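# Sorach Table Oil

Clear penetrating oil for indoor wooden tables, counters and shelves

**Manufacturer:** Etside Wood Care
**Suitable for:** Pine, spruce, birch, beech, oak, ash
**Finish:** Clear, low sheen
**Coats required on bare wood:** 2
**Coverage:** 200 square feet per quart, per coat
**Current edition of this page:** July 8, 2024

## Product summary

Sorach Table Oil is a plant-based finish for household furniture in daily use. It soaks into the upper layer of the wood and hardens there, leaving a surface that can be wiped clean and repaired in small areas. The oil contains no added color. It will deepen the natural tone of most woods slightly, and the effect is more noticeable on pale softwoods than on oak.

The product is intended for interior use only. It should not be applied to floors, outdoor furniture or the inside of drawers used to store clothing or linen. Customers who need a finish for stairs or entry areas are referred to Hao Floor Oil, which is listed separately.

## Preparing the surface

Remove all wax, polish and varnish before the first application. Sorach Table Oil cannot pass through a sealed finish and will remain sticky if applied over one. Sand the bare wood along the grain, finishing with 180-grit paper, and clear the dust with a vacuum and a dry cloth. Wood that has been washed must dry overnight.

Test the oil on the underside of the table. Softwoods vary a good deal from board to board, and knots may take up less oil than the wood next to them.

## Application

Stir the can thoroughly. Pour a small amount onto a lint-free cloth and spread it in a thin, even layer, working along the grain. Leave the oil for 35 minutes, then wipe off everything that has not been absorbed. Surplus oil left on the surface dries to a patchy film and has to be sanded away.

Allow the first coat to dry overnight before applying the second in the same manner. Table edges and end grain absorb more oil than the flat surface and should be checked while the coat is still open.

The table may be used with care on the day after the second coat. Full hardness is reached in 4 weeks. During this period, please use placemats, and do not cover the surface with plastic or rubber-backed cloths.

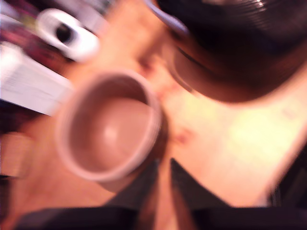
One customer wrote that rings had appeared under coffee cups ten days after oiling, and asked whether the entire top would have to be stripped. It would not. Marks made during the hardening period are usually confined to the surface. Rub the area lightly along the grain with a fine abrasive pad, apply a few drops of oil, and wipe dry after the usual waiting time. If the repaired area looks darker at first, leave it for several days before treating it again.

## Care and maintenance

Wipe the table with a damp cloth and a little mild soap. Dry it afterward. Scouring powder, ammonia and furniture sprays containing silicone should be kept away from oiled wood. Silicone in particular can prevent later coats from taking.

A table used for daily meals should receive one thin maintenance coat a year. Many households do this in December, ahead of holiday guests, but any time will serve provided that the room is heated and aired.

Oiled wood resists spills for a limited time. Wine, vinegar, tea and tomato sauce should be wiped up promptly. Hot pans must be set on a trivet. 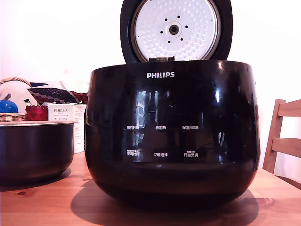

Does steam do the same damage as a hot pan, another customer asks, or is a trivet enough for both? Steam needs separate attention. A trivet keeps heat from the tabletop, but moisture can still settle on the wood around it and raise the grain. For kettles and other countertop appliances that release steam, Etside recommends a tray wide enough to catch drips, and wiping the surrounding area after use. A grain that has already risen can be smoothed with 240-grit paper and re-oiled.

## Safety and disposal

Cloths soaked with oil can heat up and catch fire without an outside source of flame. Lay used cloths flat outdoors to dry, or place them in a metal container filled with water and close the lid. Do not leave them folded or bunched in a trash can.

Work with the windows open. Keep the can away from children and pets. Leftover oil must not be poured down a drain; take it to a local household hazardous waste site.

## Sizes and storage

Sorach Table Oil is sold in half-pint, pint and quart cans. Close the lid firmly after use and store the can upright in a frost-free place. A skin may form on oil that has been opened. Lift it out whole and strain the remainder before use.

## Related products

- Sorach Surface Soap, for routine cleaning of oiled tables
- Alov Abrasive Pads, fine and extra fine
- Hao Floor Oil, for interior wooden floors and stairs

Orders and technical questions are handled by the Etside customer office. Please have the batch code from the base of the can at hand.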